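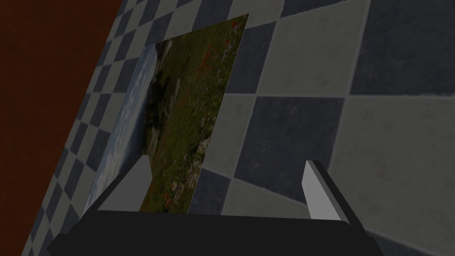
Pendo Mosoti

Hi Lajos, all,

Lajos Szénási wrote:
> I read the March note on Zirkik and I don't follow why you put
> textured panels in the sim at all. If the grasp policy only needs
> the edge, a plain grey card should do. Also, is 500 held-out
> episodes the same set as last time, or a new draw?

Second question first: it is a new draw. The old set shared floor tilings with the training data, which Victor spotted, so we threw it out. The new one has 500 episodes with tilings and panel prints the policy has never had.

On the panels. We did begin with plain cards. The policy trained on 2204 simulated demos with those and it did well in sim, then closed early whenever the card had any strong line printed on it. Our guess is that it had learned "first big change in brightness is the edge". A horizon does that nicely, and so does a row of trees. The poppy meadow print in the render is one of the harder ones for this, with the sky down one side and a dark clump of trees near where sky and grass meet. Put it at a steep tilt over the checkered floor and there are straight lines running all over the wrist view.

So the change is small. Same network, same 2204 demos, but in each one the panel print is swapped at random from a pool of 300 and the floor is swapped separately. We also keep the lighting dim in part of the set – Oduor wanted it lower still, and I have left that for the next run.

Over 5 seeds, early closing on printed panels is clearly down against the plain-card version. Plain cards themselves got slightly worse, and I don't have a good explanation. It could be that 300 prints with no blank ones among them is simply the wrong mix. Victor is rerunning with blanks added back in.

What I would not claim yet is anything about thickness. Every panel in the set is a thin one, and the Didberg rig will have thicker boards.

Configs are in the Zirkik repo under panels/. The seed list is in the same folder, but the readme still describes the old split, so ignore that part.

Pendo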